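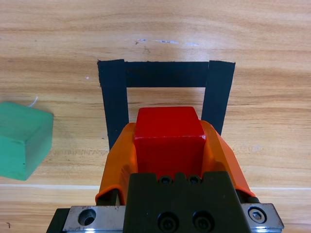 4 min read

The 201 is coming back, and I may have yelled a little when I got the email. Starting with the first run tomorrow morning, the bus between Graltitz and Stavora will be on the road again, with the same number on the front and very nearly the same route it had before Skelis pulled it in August.

Oct 15, 2021

38 shares | 3 comments

If you live on the hill side of Graltitz, you already know what the last couple of months have been like. I've been getting rides from my sister, walking down to the county road with a backpack full of groceries, and one time (I'm not proud) I talked a guy delivering mulch into dropping me at the pharmacy. The 201 was never a fancy bus. The heater had two settings, off and Florida, and the back door needed a shove. But it went where I needed to go, and I missed it a lot.

So what did Skelis say? The short version is that they were down drivers over the summer and picked the line with the fewest riders to drop. Then the letters started. Fabrice Leblanc in the Skelis office told me by phone that they got more than 600 of them, most by regular mail, and that a good number were from people in Stavora who come up our way to work at the Arellano packing house. I hadn't thought about those folks at all, to be truthful. I always figured the bus was a Graltitz thing and everybody rode it downhill in the morning like me.

The new schedule isn't quite the old one. The early bus now leaves Graltitz a little before six, which is going to hurt, and the last one back from Stavora leaves at 9:40 at night, later than it used to be. I'm thrilled about that part — you can see a whole movie now and still get home! In between it's one an hour on weekdays and every other hour on weekends. The noon bus skips the school loop. Fares are the same as they were, and the old ten-ride cards still work, so go dig through your coat pockets. I found mine in a cookbook.

One stop is gone. The bench at Mill Lane and the quarry turnoff won't be served, and I know that's a sore point for the handful of you who used it. Leblanc said the bus has trouble making the turn there with the new curb. The closest one now is at the fire station, a ten-minute walk if you cut behind the feed store and more like fifteen if you stay on the sidewalk like you're supposed to.
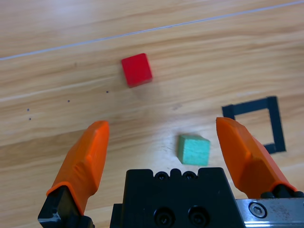
Can you still flag the bus down between stops?

Only on the stretch past the county line, where there aren't any marked stops. Stand on the right side heading your direction and wave early, and wear something bright in the morning while it's still dark out. In town the drivers have been told to pull over at the posted stops and no place else.

I did ask about bikes. There will be a rack on the front with room for 2, same as before, and if it's full you wait for the next one. I asked about dogs too, mostly for my own selfish reasons. Small ones in a carrier are fine, big ones are up to the driver. Mine is medium, so I guess we'll find out.

The other question I keep hearing at the post office is whether this is for real or whether it'll vanish again come spring. Skelis is calling it a regular line and not a trial, and that's the wording on the printed schedule I picked up. They'll count riders all winter. Leblanc wouldn't give me a number they need to hit, and I did push him on it. He said they look at the whole picture. I've been writing up this kind of thing long enough to know I wasn't getting more than that, so I thanked him and let him get back to his lunch.

Paper schedules are at the library, the post office and the counter at the hardware store, and the driver will have a stack. The one on the Skelis website was still showing the summer page when I checked last night, with our line grayed out, so don't go by that yet. The posted sign at the top of Church Street is correct. I walked up and looked.

I also went over to the Stavora end to see what people there had to say, and got stuck talking for most of an hour outside the laundromat, mainly about parking. Everybody seemed to know about the bus already. A couple of folks wanted it to run later still, and there was a strong feeling that the shelter on Depot Street needs its roof fixed before the snow comes. I'm passing that along.

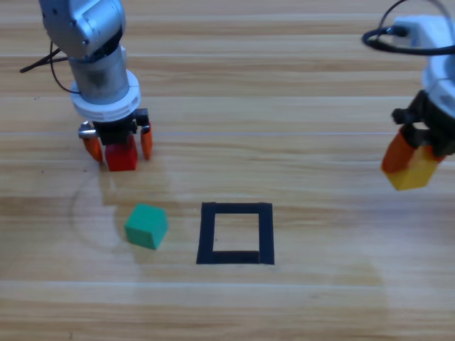 Yolotzin Cuevas told me the early run is the one that matters to her, and that she'd been paying a neighbor for gas all through September just to make her shift on time. She'd like to see the morning bus wait a minute or two at the Depot Street stop when the train is late, the way the old drivers used to. I sent that one on to Skelis and will let you know if I hear anything.

I'll be on the first bus tomorrow, probably half asleep, probably with a thermos. Come say hi if you're on it. And bring exact change, the fare box doesn't give any back.

3 comments

Radoslava Vondráček
Great news about the late bus! My son has practice in Stavora and I have been sitting in that parking lot with a paperback twice a week. Does the 9:40 go up the hill or does it stop at the bottom like the old last one did?

Aurelio Bañuelos
It goes all the way up, Radoslava. I have the paper one in front of me and Church Street is listed for every trip.

Iraís Quezada
I used the Mill Lane stop for eleven years and I'm not happy. They could have moved it to the other side of the turnoff, there's plenty of room by the mailbox. Glad for everyone else though. See you at the fire station.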